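The Case for the Case

Setsuko Kawaguchi keeps a ledger of every object that has left the Lendport instrument library since it opened its lending desk. The current volume records 293 items, among them field microphones, surveying levels, two oboes and a barometer that has crossed the North Sea more often than most of the staff. Against each entry is a second number, written in green, which refers to the case in which the object travels.

The green numbers are the subject of this article. Members who borrow from the collection tend to ask about the instruments and seldom about the packing, although the condition in which a loan comes home depends a great deal on what was closed around it. In July the library completed a full review of its cases, the first in 23 years, and the findings have changed the way loans are prepared.

What the review found

Of the cases examined, 26 were withdrawn at once. Most had failed at the hinge or the latch, and a smaller group had foam that had hardened and begun to shed a fine dust into the compartments. Dust of this kind is a particular nuisance to anything with a lens or a bearing. One theodolite required a full strip and clean by Lucian Sandu, the library's instrument technician, who found crumbs of old lining as far in as the vertical circle.

Mr Sandu's report ran to 14 pages and was blunt on the question of economy. Over the years, many objects had been placed in whatever case was nearest in size, with folded cloth making up the difference. Cloth settles. An object that fitted well on departure may have room to move by the time it reaches the second courier, and the marks on several brass fittings were consistent with exactly that.

The report recommended hard-shell cases for all postal loans, with soft bags retained for members who collect in person. It also recommended that each case should be assigned permanently to one object, and that the practice of borrowing a case from a neighbouring shelf should cease.

Foam above, foam below

The pattern now preferred is a plain one. The base holds moulded compartments, in which the object and its accessories each have a place. The lid carries a sheet of egg-crate foam, whose soft peaks press down on the contents when the case is shut. The two do separate work: the compartments prevent movement from side to side, and the lid takes up the small gap which would otherwise remain above.

Ms Kawaguchi considered several makers before placing an order with Skotow for the larger sizes and Jomex for the smaller. The foam for irregular objects is cut by the Hodoroagă workshop, which asks for a full-size outline of each piece, drawn on brown paper, with the depth written at three points. The oboes needed two attempts.

Colour was discussed at greater length than might be supposed. Pale foam shows dirt early and makes a missing screw easy to see. Black foam looks smart for longer and is what most makers keep in stock. The library chose black, and a printed contents card is now tucked into every case so that returns can be checked against a list.
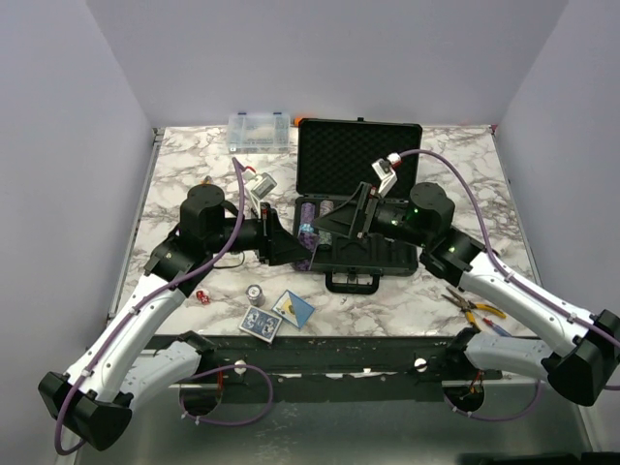 Opening, checking and closing

Members are asked to open a case on a flat, clear surface, with the handle towards them and the lid fully raised. Accessories should be lifted out before the main object and returned after it. The lid should close under light pressure from the palm. If it resists, something is out of place, and forcing the latches will only press the fault into the foam.

A case that has been out in cold weather should be left shut indoors for several hours before it is opened. Damp foam must be dried open, away from radiators, and reported on the return slip.

The cost of the programme has been met in part by a charge of 900 pounds to the reserve fund, with the remainder spread over two years. Replacement of the soft bags will be considered when the postal loans are complete. Members holding an item in one of the old grey cases are requested to return both together by 18 December 2019, and to leave the green number on the lid.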